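Workshop notebook, Jonmont, back bench
22 Dec 2024

In early, building quiet, heat only half on. Wanted one clear day on the white table before the shelves get moved. Notes as I go, will tidy later (probably not).

Carry-over from last time:
- steel plate still showing fingerprints after wiping
- paper towels leave lint, stop buying them
- gray towel vs. the thin Isto cloths, never did decide
- where do the wood blocks live. Still no answer

Started with the plate. Warm water, one drop of dish soap, rinse, dry. First pass I went in circles and got streaks all over. Second pass I went from the center out to the rim and it came up better. Think that's because it follows the brush lines but I've only done it on this one plate so don't quote me. Rim is the annoying bit, water sits along it and runs back in the second you tip it. Do the rim LAST, with a dry corner.

The fleece towel is the winner for drying so far. Thick, takes up a lot, doesn't scratch. Downsides: takes forever to dry itself, and it never stays folded, just goes into a heap wherever you drop it. Need to read the care label properly before it goes through the wash again, last one came out of the hot cycle stiff as cardboard and half the size.
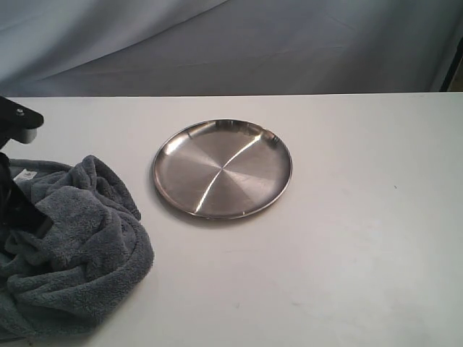
Plate and gray towel on the white table. Swirl in the brushing shows up well with the light across it.

Isto cloths: ok for the tabletop, useless on metal. They push the water about. Keep them for the table only, put them in the left drawer, NOT in with the towels.

Price check, since it'll get asked. The Dorkovside catalog has the same kind of round plate in a box of 2, and towels by the bale, minimum order 400. We do not need 400 towels. Ní Mhurchú will sell them loose but you have to go in person and they close over the holidays. Leave it till January.

Table top. Smudges come off with a damp Isto cloth, scuffs don't. Tried:
- plain water, nothing
- dish soap, nothing much
- baking soda paste, maybe a little lighter? tried it on one scuff only and then couldn't find which one
- pencil eraser, best of the lot, slow as anything

Not going over the whole table with an eraser. The scuffs can stay. There's always a speck or two as well, I wipe and then there's another one. Could be coming off the ceiling tiles. Check the vent filter, it was meant to be changed in April and there's no tick against it on the sheet.

Lunch. Ate it at the other end of the room, crumbs.

Afternoon, blocks. Plan is each block gets set down on something with a rim so it doesn't wander and we're not hunting under the bench again. Round steel works fine for that. It's shallow so you can pick up from any side. Put the block off to the left, leaves the rest clear for screws or whatever. Possible problem, bare wood on steel if either one is damp, you get a mark. So dry everything first, and I mean dry, ten minutes on the rack after toweling.

Pale blocks look good against the metal anyway, grain shows nicely. Don't oil them. Oil gets on the steel and then you're back to fingerprints and I've lost a morning.
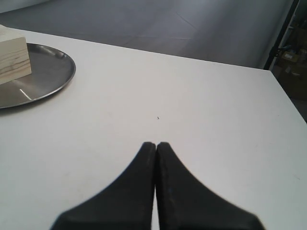 Pale block on the round steel, left side of table. Scuffs toward the lower right are the ones I gave up on.

Weighed one of the spare blocks from the bin while I was at it, 137 g on the kitchen scale. Didn't weigh the rest. Scale needs a new battery, the display fades out if you're slow.

Label stock: box says 2,000 labels, so that's us sorted for the next few years. They don't stick to the steel when it's cold, tried the underside and it curled up inside of an hour. Stick to labeling the shelf instead.

Decided today:
- fleece towel for metal, Isto cloth for table, no paper
- center to rim, then rim last
- one block per tray, dry, no oil
- towel gets hung on the rail after use, not left in a pile (talking to myself here)

Still open:
- second gray towel so one can be drying. Ask Ní Mhurchú in the new year
- vent filter
- battery for scale
- somewhere permament for the blocks, the shoebox is splitting down one side
- does the rail need to be higher, the long towel touches the floor

Floor swept, bin out, heat turned down. Key is back on the hook by the sink, the small one, teh big one sticks so don't use it.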